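Gripper will not release after hanger task

daydogan_k
Since August our Hekus arm has a fault on the left side. It closes on the garment normally, then the open command is sent and the fingers stay shut. Error 1184, in 9 runs of 68. Is it the cable?

Zescombe_Ekrem
Check your force limit first. I doubt the cable.

daydogan_k
Limit is at 4, same as before - I didn't touch it.

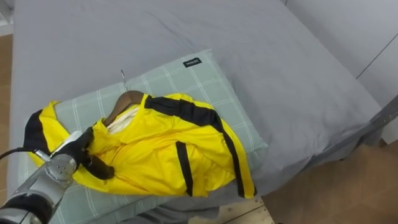

Left gripper on the yellow jacket, hanger still in.

plustisum
I disagree with Ekrem, I'd swap the cable. And please keep your hands away until the power is off, eh?

daydogan_k
Okay, I will order one and write again.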